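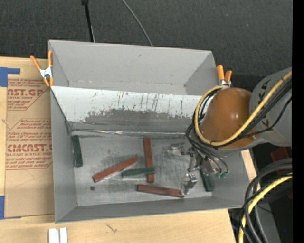

The grey bin on the table, scuffs and all.

I have become a person who gets excited about worn surfaces, and I blame a set of kitchen stairs.

We moved into the house at Trivcombe in June, and the back stairs down to the kitchen had been painted over and over by everyone who ever lived there. Cream on top, then a green like split pea soup, then a brown, then bare timber in the middle of each tread where feet had gone through the lot. My first thought was to sand them back. I had the sander plugged in! Then Treasa Carroll from over the road came in with a loaf of bread, looked down and said, "Oh, you've still got the Gallaghers' green." She knew whose green it was. She'd sat on those stairs shelling peas with Siobhán Gallagher when they were both at school.

So the sander went back in the shed, and I've been looking at worn things ever since.

What I love is how particular wear is. The third stair from the bottom is worn on the left and hardly touched on the right, and it took me weeks of walking up and down to work out why. You swing left there to miss the low beam. Everyone has always swung left there. I do it with the washing, and I was doing it before I noticed the beam at all.

Once you start looking you can't stop. The library counter has two shallow dips where people lean while their books are stamped. The brass plate on the chemist's door is bright at hand height and nearly black at the bottom, except for one polished patch where (I'm guessing) people with full arms give it a shove with a shoe. My grandmother's wooden spoon is flat along one side from sixty years of being dragged around the same pot by a right-handed woman. I'm left-handed, and it has never once felt comfortable to use. I use it anyway.

Hamish Wihongi, who repairs furniture and has very firm opinions, lent me a book on old finishes and then spent most of an afternoon showing me drawers. Drawers! He pulls them out and turns them over, and the runners tell you how heavy the contents were and whether somebody always yanked from one side. He had a little desk in with one drawer worn almost to nothing and the other three crisp as new. We made up all sorts of stories about that fourth drawer. Love letters was mine. Hamish said string.

He also talked me out of putting varnish on the stairs, for now at least. I've settled on a soft wax, rubbed in by hand and buffed with an old flannel shirt, and it makes the green glow a bit without making it look new. I did four treads before my knees complained and I'll do the rest when the weather cools. The wax smells of honey and turps and the dog is very interested in it, so we've had a chair across the bottom of the stairs for days.

There's still the question of the top landing, where the paint is lifting in proper flakes and sticking to our socks. Treasa thinks scrape it and leave it bare. I'd like to match the green, and I've got a chip of it in an envelope ready to take to the paint shop. If anybody reading has had an old colour matched from a tiny chip, please tell me how you went — and how big a chip they needed.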